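Le genou, troisième mois

Depuis septembre je marche sans béquille, et lundi j'ai revu la docteure Zuccaro pour mon ménisque. Elle a plié ma jambe lentement, puis elle a demandé si l'escalier me fait encore mal. Oui, mais seulement en descendant.

Elle ne veut pas opérer une deuxième fois. Elle préfère que je continue les exercices avec Evaristo, mon kiné — celui qui parle toujours de vélo.
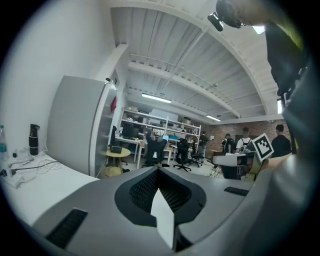
Coque grise, manche sombre.

Je fais maintenant 80 flexions par jour, en deux séries, et 400 mètres de marche rapide le matin. Le soir je mets la glace, même si je ne sens rien. Ma sœur Noemi trouve que je boite encore un peu quand je suis fatiguée, et je pense qu'elle a raison.

Prochaine visite après les vacances. J'ai demandé pour la course à pied, elle a répondu : « On verra. »

Contact — © Ilaria Marino — Haut de page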